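Second arm or better tooling? Budget due in July
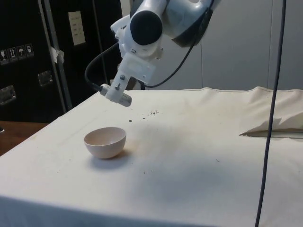

the current setup, crumb pickup job on cloth

hanrahan_b
ok so need opinions fast. We have one ceiling style arm, white, does the tabletop cleanup work. Boss is giving me money for either a 2nd arm OR tooling + spares for the one we've got. Not both. Quotes so far are Arkix for the arm, Goossens for the tool side. Crumbs are the pain point, bowl handling is easy by comparison. Leaning second arm. Talk me out of it

susudon_fan
Tooling. Easy. Second arm = second controller, second mount, second everything. Did you price the mount??

hanrahan_b
mount yes. controller is in the quote. spare cables no, good point

samran_b
Disagree with the above. One arm goes down and your whole line of work stops. We ran single for 11 months and lost more to waiting on parts than the other arm would of cost. Get the arm, cheap tooling later.

susudon_fan
lost more bc you had no spares on the shelf. that's a spares problem. buy spares

samran_b
We had spares. Not the right ones, fair enough. Still say arm

Flastine22
Look at that cloth before you spend anything. Wrinkles, and a big fold on the right side. Crumbs on wrinkly cloth is hard for any tool. Stretch it on a board, cost you 126 in clamps and a decent sheet, then see what you still need

hanrahan_b
cloth stays, customer wants cloth. could clamp it though

Flastine22
so clamp it. And route the cables closer while you're at it, those loops off the wrist look like a snag to me. Put a line in for cable guides

susudon_fan
+1 on cable guides

samran_b
Cable loops need slack or the wrist wont turn. Dont go too tight. Brendan, how much is held back for install? I'd keep 1000 minimum whichever way you go

hanrahan_b
nothing held back yet lol. ok adding that. Going to ask Goossens if they do a trial on the tool, and get clamps either way. Arm quote is good til end of July so theres time

Samran Boonyarit (samran_b)
Get the trial terms in writing. Also ask who pays shipping back, those cases are heavy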